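A Second Ground for Wostside

By Nilmini Howlader

The proposal to move the Lougher Cup final away from its traditional home has divided the clubs of the regional football league since it was first tabled in May. Under the plan, the final would alternate between the old ground at Lougher and the newer stadium at Wostside, with the host confirmed before the first round is drawn.

Supporters of the change point to attendance. Last season's final drew 546 paying spectators, while the semi-final staged at Wostside sold its full allocation and turned people away. Lambros Michailidis, chairman of Jumov Athletic, believes the competition has outgrown its setting.

"The old ground has one covered stand, and it seats 260," he said. "Families who travelled from the coast stood in the rain for extra time. We owe them better than that."

Opposition is strongest among the nine founder clubs, whose entry fees paid for the original trophy. Kalliopi Psarras, secretary of Zidura Rovers, argues that the league is giving away its best-known fixture in return for a modest rise in gate receipts. She estimates the additional income at about 400 pounds for each participating club, a sum she says would be absorbed by coach hire alone. 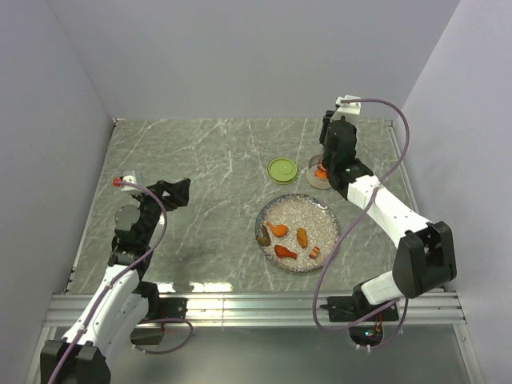
The league has offered a compromise on travel. Clubs based more than an hour from Wostside would be able to reclaim part of their transport costs, and the kick-off would move to the early afternoon so that supporters could return by public transport. Leobardo Tapia, who manages the fixture list, has also asked that the final no longer fall on a Monday.

Member clubs will vote at the next general meeting. A two-thirds majority is required, and Chi-keung Cheng, the league president, has said he will not cast a vote of his own.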